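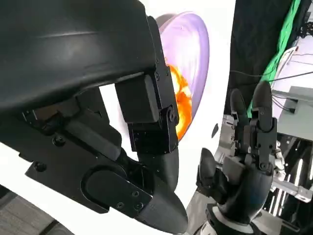 Black robotic hand, close up

Plastic mug still tastes of coffee after washing. How do I get rid of it?

Posted by Serodell, 20th September
Viewed 1283 times

I have a set of plastic mugs that get used for everything in our house: coffee in the morning, water the rest of the day, soup now and then. They are fine with coffee. The trouble is that water tastes like old coffee no matter how well I wash them, and one has a tomato smell on top of that. I keep the lids on a separate shelf, so it isn't trapped air.

What I've tried so far: regular dish soap with hot water, two runs through the dishwasher, and leaving one overnight with lemon juice in it. The lemon helped for a day. I would like to avoid bleach. The mugs hold 300 ml and have no marking on the bottom except a dishwasher symbol, so I don't know what plastic they are.

Is there a way to fix this or should I replace them?

Anselmo Cabello

Plastic takes up oils, and coffee has more oil in it than people expect. Lemon juice is an acid. It is good for mineral scale but does very little for oil. You want something alkaline.

Put a heaping tablespoon of baking soda in each mug and fill it to the rim with hot water from the tap. Stir until it dissolves and leave it for at least six hours. Pour it out, rub the inside with a soft cloth and a paste of baking soda and water, then rinse well. Do the rim too, and the underside of the lid — a lot of the taste comes from there, especially if the lid has a rubber ring. Take the ring out and soak it by itself.

If that isn't enough, use a denture tablet. One per mug, warm water, leave it for the time on the package, rinse twice. I did this with a batch of mugs at the church kitchen in Balport last December and most of them came back fine. The ones that had held soup needed a second round.

After that, let them dry upside down on a rack with air underneath, and don't put the lids back on until both parts are fully dry.
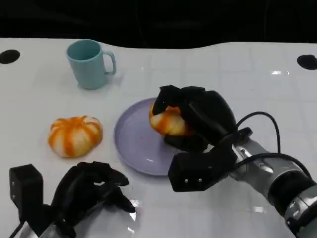 Blue plastic mug with a toy pumpkin on a white tabletop

Don't use a scouring pad. Scratches hold oil and make the problem worse. If you can feel grooves inside with a fingernail, I would keep that mug for coffee only and buy another for water.

Flukus

just buy glass. mine were under ten bucks for four

Rajan

I agree with the baking soda, but I'd skip the paste if the inside has a shiny finish, as it can dull it. The long soak did the job for me.

Two other things. Check your dishwasher filter. If there is old food in it, plastic picks up the smell on every run, and glasses and plates don't show it as much. Also, put the mugs outside in the sun for an afternoon after the soak. It worked on a lunch box of mine that smelled of onion. Colored plastic may fade if you do this often, so don't leave them out all week.

For the tomato one, soak it separately. I have not had much luck with tomato — the smell goes but the orange tint stays.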